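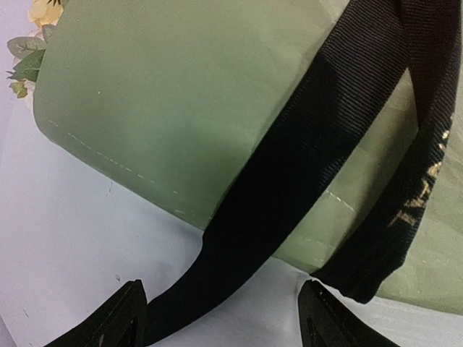

The green bag, with its white stitching and black ribbed handles

Right, bag thread! I've been threatening to do this since July and a few of you (hello Vandana) have been asking how I stop my tote turning into a bin. So, the great bag sort-out, Thursday, September 15, 2022. Tea is made. Off we go.

First, the bag itself, as I'm so fond of it. Sage green, a bit greyer in some lights, with a line of white dashed stitching along the seam that makes me happy every single time. I don't know why contrast stitching does that to me but it does.

The handles are that ribbed ribbon sort of strap, grosgrain I think you'd call it. Black, with gold lettering on one. The gold is flaking now and you can't read it any more. It said Flosia once, which was the little shop in Grokbridge next to the key cutter's. Gone now, sadly. I paid 44 pounds for it and winced all the way home on the bus.

Worth it though!! I've had bags at half that price lose a handle in a month.

Ok so, rule one of the sort-out: everything comes out. Everything. Tip it up over a towel, then lay the bag on its side and get your whole arm in. The corners are where the crumbs live. I go round them with a dry toothbrush and then turn it over and give it a good smack.

Today's haul, for the record: 6 pens (two working), a library card I'd already replaced, one glove, a satsuma, Niloufar's umbrella, and so many receipts. I lined the receipts up and counted them, because I'm that sort of person. 60!

Niloufar if you're reading, I have your umbrella. I swore blind I didn't. Sorry. I'll bring it on Saturday.

Now the outside. Soft fabric like this doesn't want much. A cloth wrung out in lukewarm water with a tiny drop of washing-up liquid, then a second cloth with just water. Do the whole panel and not only the mark, or you'll get a tide line. Ask me about my old beige one. Actually don't, I'm still cross.

For fluff and specks I use the sticky roller first, before any water goes near it. Wet fluff is a horrible thing, it just smears itself into the weave and stays.

Handles! People forget the handles and they're the grubbiest bit, think how often you've got hold of them. On ribbed strap you want to brush along the ridges. Go across them and you'll rough it up. Keep well away from any gold print, mine has suffered enough.

While you've got it lying flat, have a look at the seam where the handles meet the body. Give each one a firm tug. If a stitch has gone, fix it that evening with strong thread – don't wait, it'll go at the bus stop with your shopping in it. Raghda did hers with dental floss two years ago and it's still holding!

Creases: I don't iron it. I stuff it with a pillowcase full of jumpers and leave it overnight, and most of them drop out by themselves. The fold near the bottom edge never quite goes but I've made my peace with that one, it's been there since a very long train journey.

Then the best part, putting things back. I keep it to what I touched that week. Purse, keys, book, water bottle, little zip pouch with plasters and a hair tie and the good lip balm. One working pen. ONE.

The zip pouch has changed my life, by the way. Before that I was rummaging for my keys in the rain like a badger. Mine is an old pencil case from Postari, any small thing with a zip will do.

Lefteris wants to know if he can put his through the machine. I wouldn't! Check the label, but mine says wipe only, and I've seen what a spin cycle does to a bag with a stiff base. It came out shaped like a pasty.

Storing it: on its side on a shelf if it's soft, handles laid over the top of it so they don't get bent under. I used to hang mine on the door by one strap and it stretched, so now there's a long handle and a slightly longer handle. You only notice when you carry melons.

Whole job took me less than one episode of the baking programme, including the tea. Next up is the coat pockets, and I'm a bit frightened of those. Show me your bags please, I want to see all of them, especially the tatty ones!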